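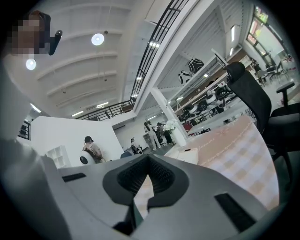
Robot Handling Project
Handout 4: Recording demonstrations with the hand-held gripper

Read this before your first recording session and bring it with you. It replaces the two loose sheets given out in the autumn, which had the old file names on them.

1. What you are doing and why

In the first half of the course you moved the Jisholm arm by typing in joint angles, and then by teaching it positions with the pendant. Both methods work well when the object is always in the same place. They work badly when it is not, as most of you found out in the cup exercise.

In this half you will use a different method. A person carries out the task many times with a hand-held gripper that has the same jaws as the arm. The gripper's camera records what the jaws are near, and the software works out how the gripper moved from one moment to the next. A program is then trained on these recordings, and the arm tries the task itself.

A single recording of a task from start to finish is called a demonstration, or a demo for short. Your group will hand in one set of demos for one task.

2. Groups and tasks

You stay in the groups you had for the cup exercise. Each group picks one task from the list and tells Baltasar Paredes which one before recording anything. Two groups may pick the same task, but they may not share demos.

Task A. Pick up a soft object and put it in an open box.
Task B. Move a cup from one mat to another without tipping it over.
Task C. Close the lid of a small box.
Task D. Fold a tea towel once, edge to edge.
Task E. Put a marker pen back in its stand.

Task D is harder than it looks. Cloth never lies the same way twice, and a group last year spent most of its time smoothing the towel out between demos. Task A is the easiest to record but is marked on the same scale, so expect to be asked more about your results.

3. Before you record

Check the jaws. Squeeze the handle slowly and watch both sides close. They should meet in the middle along the whole length of the pad. If one side arrives first, tell a member of staff and take another gripper. Do not try to bend anything straight.

Check the pads. A pad that is lifting at the corner will catch on cloth. Spare pads are in the drawer marked Ashworth.

Check the lens. Wipe it with the grey cloth only. Fingerprints show up as a soft patch and the tracking software has trouble with them.

Check the battery. Start with it full. If it drops out in the middle of a demo, that demo is lost, and you will have to do the mapping pass again as well.

Set out your objects. Put down the mat first, then the objects. Take a note of which objects you used, because the arm will be tested with the same ones and also with one you have not seen.

4. The mapping pass

The software has to learn what the room looks like before it can follow the gripper through it. To do this, start a recording and move the gripper slowly around the work area. Cover the table from the left, the right and above. Then tilt the gripper up and take in the walls and the ceiling as well. Beams, railings, shelves and light fittings are all useful, because they have clear edges and they stay where they are. A bare white wall gives the software very little to hold on to.

The pass should be slow. If you can hear your own sleeve moving, you are going too fast.

People may be in view during the mapping pass, but they should keep fairly still. Chairs should not be moved between the mapping pass and the last demo. If somebody does move a chair, carry on, and write it down in the log.

Faces are blurred by the software before any recording is stored on the course drive. Anyone who would still prefer not to be recorded can say so at any point and the group will turn the work area round.

5. Recording a demo

The steps are the same each time.

Hold the gripper in the start position, jaws open, above the mat.
Start the recording and wait for the tone.
Keep still for a moment.
Carry out the task at an even pace.
Bring the gripper back to the start position.
Keep still again, then stop the recording.
Write a line in the log.

The pauses at each end matter more than people expect. The software uses them to cut the recording into pieces, and if there is no pause it may join two demos together or cut off the beginning of one.

Use one hand. The other hand should stay out of view unless your task is D, and in that case both grippers must be running before either of them moves.

Do not help the object along with your fingers. The arm has no fingers, and it will learn a movement that it cannot carry out.

Change the starting place of the object every time. Move it a little to the left, a little nearer, turn it round. Groups tend to put the object back where it was without thinking about it. One person in the group should be in charge of placing the object, and that person should not be the one holding the gripper.

Vary who holds the gripper. People have different habits, and a set recorded by one person tends to produce an arm with that person's habits. In the autumn trial one set came entirely from a left-handed student, and the arm swung wide on every approach.

6. How many demos

The minimum for a pass is 23 good demos. This is enough to see the arm make a fair attempt, and not enough for it to do well. The set we use for the classroom example has 241, recorded by three groups over several sessions, and it still fails when the object is near the edge of the mat.

Plan for some to be thrown away. In most groups the early ones go first, while people are getting used to the weight of the gripper.

7. What counts as a good demo

Keep a demo if the task was finished, the object stayed in view during the grasp, and the movement was smooth enough that you would be happy for the arm to copy it.

Throw it away if the object was dropped and picked up again by hand, if someone leaned across the table, if the jaws were closed before the tone, or if you forgot the pause.

There is one case that causes arguments. If the first grasp slips and the person tries again with the gripper and succeeds, keep the demo and mark it R for recovery. These are useful. The arm will slip too, and it needs to have seen what to do next. Do not slip on purpose to get more of them – it shows in the recording, and the movement is never quite right.

8. The log

Each group keeps one paper log. A line has the demo number, the initials of the person holding the gripper, where the object started, keep or throw away, and a short remark. A line might read:

14, BP, back left corner, keep, R, slipped once on the handle

Write the line straight after the demo. Logs filled in at the end of a session are easy to spot and lose marks.

9. Saving your work

Plug the gripper into the Zonis machine and wait for the folder to open. Copy everything, including the demos you mean to throw away. Name the folder with your group number, then the task letter, then the session number, with hyphens between them. So group 9, task B, session 2 is 9-B-2.

Open the checking tool and run it on the folder. It lists each demo as tracked, partly tracked or lost. A partly tracked demo can be kept if the lost part falls within one of the pauses. If more than a few are lost, the fault is usually in the mapping pass, and it is quicker to record a new one and start again than to try to rescue the session.

Wipe the gripper only after the check has finished.

10. Care of the equipment

The grippers are printed and light, and they break if they are dropped on a corner. Put them down flat, never on the edge of a table and never with something else on top. Drinks stay on the window side of the room. The arm remains switched off while recording is going on, even if your group is not using the table next to it.

Return everything to its shelf and sign the sheet. If a part has come loose, put it in the tray with a note saying which gripper it came from.

11. What to hand in

The folder on the course drive, with the thrown-away demos in a folder of their own.
The paper log.
A report of no more than four pages.

The report should say which task you chose, how you varied the starting position, how many demos you kept and why the others were left out. It should then describe how the arm did in the test. Marks are given for the recording and the report, and none for whether the arm succeeded. A group whose arm failed every attempt can still get full marks if they can show where it went wrong and what they would record next.

The test takes place in April in the Clurine room. Each group gets ten attempts, five with its own object and five with ours.

12. Questions to think about while you work

Where does your group's object most often start? Draw it on a plan of the mat and look for gaps.

What can the gripper camera see at the moment the jaws close? Is it enough for a person to do the task, if that were all they could see?

Would your demos still be useful if the table were a hand's width lower?

For next time, read the chapter on grasping in the course book and bring your log, even if there are only a few lines in it.

Handout updated February 6, 2026. Corrections to Baltasar Paredes.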